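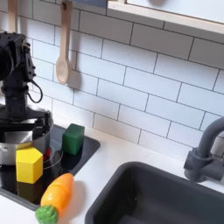 **Soup lunches are back - and a few other bits**

Quick one this month as I'm writing it between two trains. Sorry if it reads that way.

Soup lunches start again at the Prolholm hall. Same as last year more or less - pay what you like, bread included, doors at noon, gone by two. Graziella Morelli is doing the first three weeks, then Ilaria Villa takes over untill Christmas. If you can only come once, come for Graziella's bean and barley. I had two bowls last winter and needed a lie down.

Please bring your own bowl if you can. We have plenty of spoons but the bowls have gone the way of all bowls. A few have turned up in the allotment shed with seedlings in them. You know who you are.

Lots of you asked in September for the onion soup recipe so I've finally got it out of Vittoria Sanna. She doesn't measure. What follows is me standing next to her with a pencil.

**Vittoria's onion soup (feeds six, or four after gardening)**

- 1 kilo of brown onions, sliced thin. Thinner than that
- 60 g butter and a good glug of oil
- a spoon of plain flour
- a glass of dry cider. She uses wine if there's some open
- 1.5 litres of stock, beef or veg
- thyme, a bay leaf, salt
- stale bread and whatever hard cheese you've got

Butter and oil in your heaviest pan, onions in, pinch of salt, lid on, low heat for a quarter of an hour. Then lid off and keep going. Stir now and then. An hour is not too long. You want them the colour of a conker and sticky on the bottom. If they catch, splash of water and scrape.

Flour in, stir it round for a minute. Cider in, let it bubble away. Stock and herbs, half an hour more at a gentle simmer. Fish out the bay leaf. Toast the bread hard, cheese on top, under the grill till it blisters, and float it on the soup just before you carry it through.

She says no sugar. I've seen other recipes with sugar. I'm not getting involved.

Freezes well without the bread. Label it - last winter I defrosted what I thought was onion soup and it was stewed apple, and the cheese toast was already made by then.

**Stock**

Fatemeh Fallahi is running a stock morning in the small room behind the stage, 15 places, free. Bones and veg, both. Also what to do with the rind end of a cheese, leek tops, and the parsley stalks everyone bins. Her own noodle soup with herbs and beans will be on the go for lunch after, and it's thick enough to stand a spoon in. Put your name on the sheet by the door or ring the hall. Under-12s welcome with a grown up.

She's asked for big lidded jars. Clean please, no labels, and nothing that had pickled beetroot in it becuase you never get the smell out.

**The money bit**

The Stondetti supper raised 2723 pounds towards the new hall cooker. We need 4000. So not there yet but a lot closer than I thought we'd be in September, and thank you to everyone who bought raffle tickets, including whoever bought a whole book and left it on the piano. Your numbers didn't come up, I did check.

Guido Pace has had two quotes for the cooker and is waiting on a third. Gas or electric still not settled. If you have strong feelings, tell Guido and not me - he's in the hall most mornings and he likes a chat. The old one will limp on for now. Back left ring is fine, front right needs a match, the oven runs hot so knock it down a bit if you're doing the bread.

**Odds and ends**

Lost - one blue casserole lid, left after the supper. Base is sitting on my worktop looking sad.

Found - reading glasses, a child's welly (left), a very nice ladle. The ladle will be kept if not claimed.

Wanted - carrots, swede, anything from the allotments you're sick of the sight of. Leave in the porch in the crates. Marrows only if small. We still have marrow.

Ignacio the hall cat is on a diet. He will tell you otherwise. Please no more cheese.

Copy for the next one to me by the end of the month, earlier if it's got a recipe in it as I do try to cook them first. Train's in, got to go.

Oct 21, 2026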